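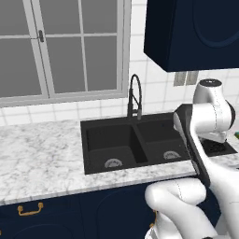 Progress report, second reporting period
Project: Stillness, domestic water hammer and pipe noise in older apartment buildings
Prepared by: Maj-Britt Tveit
For: Söderlund housing research grant, program office

1. Status

Work packages 1 and 2 are complete. Work package 3 (retrofit trials) is under way and is four weeks behind the schedule in the grant agreement. Work package 4 has not started. Spending is within budget for the period except under travel, which is covered in section 5.

2. Survey of buildings

The resident survey closed in October. We mailed 1,560 questionnaires and received 642 usable replies. Replies were rejected where the apartment number was missing or where the respondent had lived at the address for less than one heating season. Banging when a tap or appliance valve closes was the complaint reported most often, followed by a steady hum during hot water use. Complaints were concentrated on the upper floors of buildings with galvanized risers that were partly replaced with copper in later renovations.

Shiyu Meng coded the free-text answers. A second coder repeated the work on a subset and the differences were settled before analysis. The coding sheet is in Annex B.

3. Measurements

Pressure loggers were installed in 24 apartments. Each logger recorded static pressure continuously and switched to a fast sampling mode when a transient was detected. Static pressure at the kitchen branch was 80 psi in the worst building, which is at the upper limit allowed by the local code. The pressure-reducing valve in that building had been set by a previous contractor and the setting was not recorded.

Two loggers failed from battery faults and were replaced. The data from those apartments start later than the rest and are flagged in the data set.
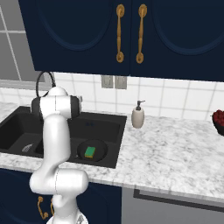

Closing time of the valve had more effect on peak pressure than flow rate did. Single-lever faucets shut quickly by hand produced peaks close to those from dishwasher solenoid valves. Older two-handle faucets produced lower peaks in every building where both types were present. Ottar Strand is checking whether this holds when pipe length to the nearest riser is taken into account.

4. Retrofit trials

Three measures are being compared: resetting the pressure-reducing valve, fitting arrestors at the branch, and adding pipe clamps with rubber inserts. The clamps were ordered from Curevura and arrived late, and the first batch was the wrong diameter. This is the main cause of the delay. Installation has now resumed on two of the four risers. Ragnvald Viklund is supervising the plumbing contractor and approves each riser before the wall is closed.

5. Budget and changes requested

Travel is over the planned amount for the period because of repeat visits to replace loggers and to re-measure clamps. We ask to move the unspent part of the printing line to travel. No change to the total is requested.

We also ask for a one-month extension of work package 3. The final report date would stay the same.

6. Next period

Complete installation on the remaining risers. Repeat the logger measurements in the same apartments. Transfer the data set to the Platimeo archive once Dinesh Dixit has finished removing address fields. A draft of the guidance note for building managers will be sent to the program office with the next report.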